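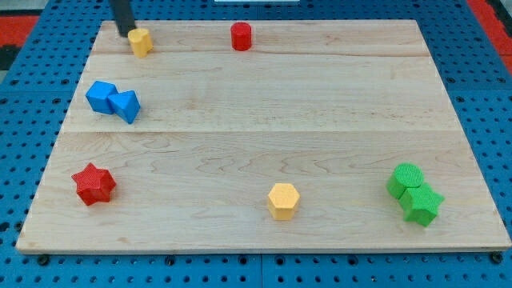 Lorraine Stockdale told the group that the Lightfoot kite is the most fun she has had with a toy since she was a kid, and that her one complaint is the winder, which pinches small fingers when the line runs out fast. We all laughed and then we all agreed with her!

**Spring range meeting, Drurkby office**

Present: Ozan Şimşekoğlu (chair), Lorraine Stockdale, Derek Blackburn, Cyril Entwistle, Chelsea Ellwood (minutes)

**1. Lightfoot kite**

Derek has a new winder with a wider grip and a soft rim, and he passed it round. Big improvement. Cyril asked if it would still fit the current box. It does, with the tail folded once more. The line stays at 70 feet for the standard kite.

- Agreed: new winder goes into the spring run.
- Derek to send final drawings to the molder.

**2. Ikura bubble launcher**

Preorders stand at 1,709, which got a round of applause (well deserved, Ozan!). The trigger is still stiff for the under-sevens. Lorraine wants a lighter spring, Cyril worries about drips, and we went back and forth on this for a good while. Derek will make 15 samples with the lighter spring so we can try them outdoors.

- Samples to Lorraine first, then Cyril.

**3. Names and colors**

"Brostavau" stays as the name for the water rocket. Chelsea read out the other suggestions and none came close. Orange fins or green is still open. Ozan loves the orange.

**4. Any other business**

Age label on the rocket to read 7 and up. Cyril to check the leaflet wording before December.

Next meeting at 10 a.m., same room. Derek is bringing the kites, so bring a coat.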